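Stereck posts its house rules for hand-held gripper recording

I've been waiting for this one since spring, so forgive me if I sound a little too excited about a rulebook. Stereck put its house rules for hand-held gripper work up on its site in July, and anybody can read them without signing up for anything (thank you!). They cover recording chores in ordinary homes, with a person holding the gripper and doing the job by hand, and they're meant for the small shops that have been making it up as they go. I've been one of those, so I read all 139 clauses over two evenings and a lot of coffee.

The part people are already arguing over is the laundry section. Stereck wants every folding or sorting session to use at least 30 different garments, and no garment can come back more than 50 times across a whole project. Cutoso, which does most of its recording in apartments, told its mailing list it would follow the garment minimum right away but wants more time on the repeat limit. I get it. You run out of socks faster than you'd think, and buying bags of new ones gets you a pile of socks that all behave the same.

There's also a consent clause I really like. Whoever lives in the home gets a plain one-page sheet before anything starts, and they can pull a session later without giving a reason. Mail, pill bottles, family photos and screens get put away first, and if something slips through, the whole clip goes, no blurring and keeping it. Vurov already worked that way, and it pushed hard for the stricter wording during the comment period. There were 424 comments, by the way, and Stereck published the lot. I skimmed maybe half and then my eyes gave up.

What I'm less sold on is the wrist rest rule. You're supposed to put the gripper down for five minutes after every 20 of work, and fine, my thumb agrees with that completely! But the clause doesn't say who pays for the five minutes when people are paid by the clip, and I think it should. Okoro has said its collectors will be paid straight through the breaks. I'd love to see the others say the same in writing.

Then there's the bit on soft items, and it's shorter than I hoped. Approach slowly, keep both finger pads in view, don't tidy the item with your free hand once you've started, and leave the bedding as you found it. A failed grab stays in the recording and gets labeled as a failed grab. I know people who have been trimming those out for years, so that one is going to sting.

The rules are open for changes until the end of the year, and I'll be sending in my note on break pay.

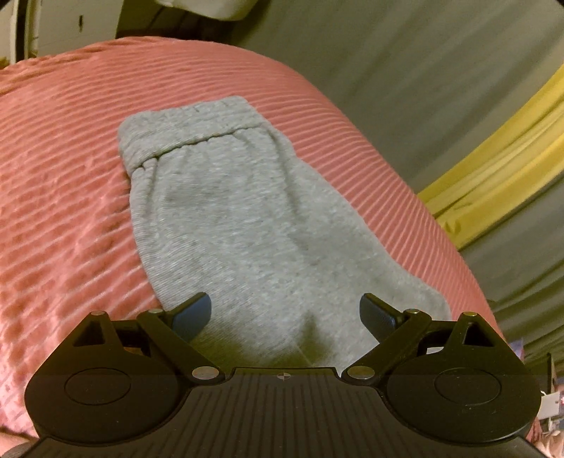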